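We use cookies to improve your experience on this site. By continuing to browse you accept our use of cookies. Accept | Manage settings

Mar 13, 2023
Corina Camenzind and Vivek Rathore

Chapter 3
Street Works and the Protection of Existing Trees

3.1 Introduction

When a road is widened, a drain renewed or a footpath relaid, the trees beside it are usually the oldest things on the site. They are also among the easiest to damage. A trench dug in a single morning may sever roots that took decades to grow, and the effects may not show in the crown until several summers have passed. By that time the contractor has left and the maintenance period has ended.

This chapter deals with the duties of the public authority before and during street works. It is concerned mainly with local councils and the firms they appoint, although much of it applies equally to water and electricity undertakings. Chapter 4 considers replacement planting and the long-term care of young trees.

After studying this chapter, the reader should be able to read a tree survey, explain how a protection zone is set out, and comment on a works programme from the point of view of the trees affected by it.

3.2 The survey

Every scheme should begin with a survey of the trees within and next to the working area. Trees on private land must be included where their roots or branches are likely to reach the works. The survey records species, trunk diameter, general health and any known defects. It should be carried out before the design is fixed, while there is still room to move a kerb line or change the route of a pipe.

The Lanar Road scheme, to which this book returns several times, shows the value of early work. The first survey listed 141 trees. A second, prepared by Omprakash Singhal after the boundary of the scheme had been extended as far as Istis Bridge, listed 251. The drainage design had by then been priced on the basis of the earlier figure, and a good deal of it had to be drawn again.

3.3 Protection zones

The protection zone is the area of ground around a tree in which digging, storage and the movement of vehicles are not allowed without written consent. It is marked by fencing, which must be in place before any plant arrives on site. Tape and paint are not acceptable substitutes – both are soon lost or ignored.
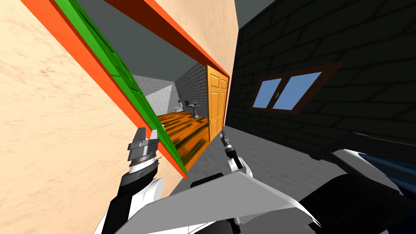

Consent to enter a zone should be given only for a stated task and a stated period. Where digging cannot be avoided it should be done by hand or with an air spade, under the supervision of a qualified person. Roots exposed in this way must be covered with damp sacking and the trench filled again as soon as the task allows.

3.4 Informing residents

Notices should be delivered to nearby households before fencing goes up, and should name an officer who can answer questions. Jitendra Vashisht, whose review of the Somov Street works is discussed in Chapter 4, found that most complaints concerned trees whose removal had been approved but never announced. A plan showing which trees are to be kept, pruned or felled should be displayed at each end of the works and replaced whenever the proposals change.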